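Wednesday at the Bridel workshop open day

I nearly didn't go. The flyer had been stuck to my fridge since the start of August, and on the morning itself it was raining sideways and I had a perfectly good couch. But my friend Kirsty Haworth had already bought her train ticket, so off we went to Levton to see how glasses get made (and, in Kirsty's case, to get out of painting her hallway).

Bridel is on the old mill road, past the tire place, up a ramp you will miss the first time. We missed it twice. Doors opened at ten, and by the time we'd shaken out our umbrellas there was already a line for the first tour. They take 21 people at a time and we were, of course, just behind the cutoff, so we got coffee and a very good cinnamon roll and stood around reading the old price lists on the wall. I love an old price list! You could get a pair of reading glasses and a repair for less than I paid for the roll.

Our tour went at a quarter to eleven. First stop was the cutting room, and it's loud, so bring earplugs if you're fussy about that. The frames start out as flat sheets, and the colors are gorgeous, all stacked on their sides like records in a record store. There was a honey one with green running through it that I would have happily taken home just to look at. The man on the cutter told us the sheets get left to rest for weeks before they touch them, and that one frame goes through 46 steps from sheet to finished pair. I'd have guessed ten.

Then polishing, which was my favorite part. The frames go into big wooden drums with little wooden chips and just tumble, for days, round and round. You can put your ear near the drum (they let you, with a hand on your shoulder so you don't lean too far) and it sounds like somebody pouring out a bag of gravel very slowly. After that it's all done by hand on wheels. One woman has been at the same wheel for 42 years and she was doing a pair while she talked to us about her grandson's soccer team, barely looking down. I held my breath the whole time.

The hinge bench was slower going. I'll admit I drifted a bit there, it's a lot of very small screws. Kirsty was fascinated and asked so many questions that the group behind caught up with us.

What I really came for was the last room, where they do the finishing and the cases. Everybody has a drawer full of glasses cases, I know, but I'm picky about mine. The hard ones take up half my bag and the snap ones always get me on the thumb. Bridel sells three kinds: a stiff one called the Grondano, a roll-up called the Olmedo that I never did figure out how to close, and a plain soft sleeve with no name at all. I went for the sleeve. It costs $6 and you can wipe your lenses with it, and it'll squash down into a coat pocket. Kirsty got the Olmedo and spent the whole train ride home fighting with it.

They also had a free adjusting table by the door, which I'd recommend even if you skip everything else. You hand your glasses over, they warm the arms up and bend them a hair, and you get them back sitting straight. Mine have been sliding down my nose since spring. The line was long when we first came in and almost gone by lunchtime, so leave it until the end of your visit.

A few gripes. The parking is hopeless (we were fine on the train, but people were parked all the way down to the bridge). There's one bathroom. And the shop only had one register going, so buying a single sleeve took longer than the hinge bench did. Lunch was soup or soup. It was nice soup, though.

We caught the ten past two home, damp and full of pastry. They run the open day again in the spring, with lens grinding added if the new room is finished by then, and I've already told Kirsty she's coming. The hallway is still not painted.

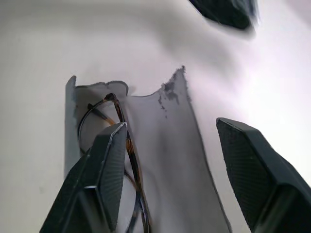 Glasses and a soft gray sleeve, my kind of case.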